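Cirkmont windmill to pump again by July

The old farm windmill on the Laststead place outside Cirkmont is coming back to life. Crew got the new wheel up the tower before noon, 37 feet off the ground, no crane. Just ropes and a gin pole.

Sinan Dağdelen, who bought the farm four years ago, said the well under it is still good. Tested fine in the spring. The pump rod was another story. Rusted through in two spots, and the leathers in the cylinder had gone to crumbs.
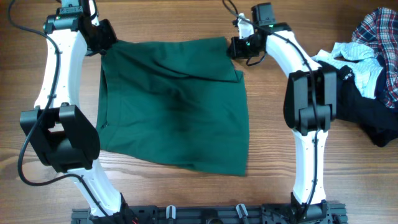 Replacement rod came from Irketti, the salvage yard out past the grain elevator. They had 21 sections in the back shed and let them go for $300. The gearbox is orignal and only needed cleaning and fresh oil.

Hanna Wasilewska remembers when the mill filled the stock tank for 40 head of cattle. She grew up on the next farm over. "You could hear it at night when it needed grease," she said. "My dad would send one of us up there."

Power lines reached that end of the county late, and the mill kept pumping well after. It was shut off when the cattle were sold.

Still to do: tail vane, brake wire, a new platform board or two. The tank has a leak on the north side wich will be patched first. Visitors can stop by once the pump is running, park along the lane please, not in the hay.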